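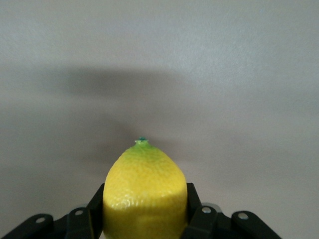
Which gripper should a small packing company choose for soft and uneven products?

The one which does well in a test with the company's own products, on the company's own arm. A data sheet gives the opening width and the closing force, but it was measured with a steel block, and very few packing companies sell steel blocks.

Print this release
E-mail this release

PRESS RELEASE — February
For immediate use

Quinlan Test Hall opens gripper comparison program for food and produce packers

PESCOMBE — The Quinlan Test Hall today announces the start of an open comparison program for robot grippers, wrist cameras and arm controllers. The program is for companies that pack fruit, vegetables, bread and other goods that have no fixed shape. It is prepared together with the gripper maker Istberg and the controller maker Bradska, and it will stay open for other makers who want to send their equipment to the hall.

In the first round, 8 grippers are compared on the same arm. Each gripper must pick up, hold, turn and put down 26 kinds of product. Every product is tried 40 times with every gripper, and the result of each trial is written in a common log. The log will be given in full to all participants, also the trials which ended badly.

"We were asked the same question by many packers, and we did not have a good answer for them," said Bernadette Hegarty, director of the Quinlan Test Hall. "They came with three brochures in the hand and wanted to know which one is the best. I could only tell them what I would like to buy for myself. Now we can show them the numbers, and they can decide alone."

How the comparison is made

All grippers are mounted on one arm with the same adapter plate. The arm makes the same path at the same speed, and only the closing position and the closing force may be changed between grippers. The maker of each gripper can propose these two settings before the round begins. After this, the settings are locked, and the maker may not be present at the test cell while his own gripper is working.

The products are bought from normal wholesalers and are not selected by size. Lemons, for example, have a firm peel with many small pores, and they come narrow at one end and wide in the middle. Two flat fingers touch such a fruit on a small area on each side, and a difference of a few millimeters in height changes how the fruit sits between them. For this reason lemons are tested both lying and standing with the tip up. Peppers, bread rolls and pears follow a similar procedure, with positions which were agreed in advance.

Four results are recorded for each trial:

— if the product was lifted;
— if it stayed in its position while the arm was moving;
— if it was released at the correct place;
— if there was a mark on the skin or crust after one night in the cold room.

The last point was added at the request of the packers. A mark from a finger often cannot be found directly after the grip, and in the earlier trials in Pescombe the inspection was done too soon. Products are now inspected at 7 in the morning by a person who does not know which gripper was used.

Linkage fingers, soft fingers and suction

The first group of grippers in the program are two-finger grippers with a linkage, where the finger plates are moved by bars joined with rivets. They are simple to clean from outside and the spare parts are not expensive, but small dirt can go between the links, and the program includes a washing test for them. The second group are soft fingers filled with air. The third group are suction cups of different diameters, which are tested only with those products where a cup can make a seal.

"I have designed linkage grippers for a long time, so of course I have my preference," said Finbarr Hanrahan, development engineer at Istberg. "But in the preparation for this program our gripper was worse than the soft fingers with ripe pears, and it was better with citrus. We have changed the rubber on the plates two times and we are still not content with the pears. It is good for us to know this before the customer tells us."

Istberg has delivered 2 of the grippers in the first round. The other makers have asked that their names are published only together with the results, and the hall has agreed to this wish.

Cameras at the wrist

Besides the grippers, the program compares small cameras which are fixed at the wrist of the arm and look along the fingers. Such a camera sees the product from very near, and this helps to judge if the fingers have closed at the right height. The view has also a weak side. The gripper is always in the way of a part of the product, and near the surface the arm and the hand can make a soft shadow exactly in the place where the software wants to find an edge.

Giuliana Benavides, who leads the camera work at the hall, explained that the light in the test cell is therefore changed according to a plan. "In our first cell we had a very nice light, and everything was found by the software," she said. "Then we took the same camera to a packing house with lamps on only one side, and the software took the shadow for a product. So we test with good light, with bad light, and with light that comes from the side. A gray surface is used at the beginning and later a white belt and a green belt, because these are the colors our packers have."

Camera results are published apart from the gripper results. A gripper will not receive a better place in the table because it was used with a better camera.

Controllers

Bradska supplies the controller for the first round and has opened its force and position signals to the hall, so they can be saved with each trial. In the second round this controller will be exchanged for other models, while the gripper stays the same. The hall expects that some differences which are today explained with the fingers are really a question of how quickly the controller stops the motor after first contact.

"A controller is not something that a packer likes to look at," said Brendan Ó Briain, product manager at Bradska. "It is in a cabinet and it should be quiet. But when the fingers close too late or push too long, it is the controller which has decided this. We would like to see it measured by somebody else."

What participants receive

Packers who join the program may send one product of their own for testing, in addition to the common list. They receive the trial log, the inspection sheets from the cold room, and a short written report with the settings used. The report does not recommend a purchase. Packers may also reserve a half day at the test cell and operate the arm themselves under guidance, and many of the earlier visitors found this more useful than the paper.

Products which need to be kept frozen cannot be accepted in the first round. Products with open surfaces, for example cut fruit or fresh cheese, are accepted only after a discussion with the hall about cleaning. Sending costs are paid by the participant.

Makers of grippers, cameras and controllers can apply for the second round until the end of the first one. Equipment must arrive with a drawing of the mounting surface and with a spare set of fingers or cups. The hall asks politely not to send prototypes which can be operated only by their designer.

About the Quinlan Test Hall

The Quinlan Test Hall in Pescombe is an independent place for trying out automation equipment before purchase. It works mostly for small and middle-size companies in food, packing and garden products. The hall does not sell equipment and takes no commission from makers.

About Istberg

Istberg develops and builds electric grippers for light handling work.

About Bradska

Bradska makes motion controllers and drive electronics for robot arms and small packing machines.

Press contact

Darragh Ó Dubhghaill
Communication, Quinlan Test Hall, Pescombe
Interviews and visits to the test cell are possible by appointment, in the afternoon only. Questions about the test method will be passed to the engineers, and please allow a few days for the answer.

Related releases

Quinlan Test Hall extends cold room for overnight inspection
Bradska controller signals: format of the common trial log
Istberg shows new finger plates for citrus and root vegetables
How to prepare product samples for a gripper test
Call for packers: half days at the test cell

Contact | Copyright Quinlan Test Hall, all rights reserved | Back to top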